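Hostus sets out new care routine for hand-held grippers at Lirby

15 May 2025

Hostus has today published the set-up and maintenance routine for the paired hand-held grippers used at its Lirby workshop. The routine has been in use since January and now applies to every bench on the site.

Under the new arrangements, each pair is checked before the start of work. Operators inspect the fingers for wear, confirm that the top plates are firmly fixed and make sure that the cables run clear of the wrists. The fingers are replaced after 3,000 closures – sooner if the tips no longer meet evenly. A short handling check with a light plastic tub follows each replacement.
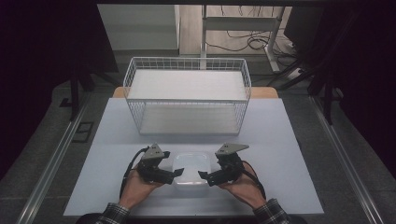

A pair of hand-held grippers either side of a small plastic tub at the bench.

The routine was drawn up with Prolley, which supplies spare parts to the workshop. Hostus recorded 2,723 bench checks during the trial period, of which 1,161 led to an adjustment or a change of parts. Most of these concerned cable fixings.

Worn fingers are returned to Prolley for inspection, and the findings are shared with Hostus every 3 months. A printed version of the routine is kept at each bench – further copies may be requested from the Hostus press office at Younis House, Lirby.

ENDS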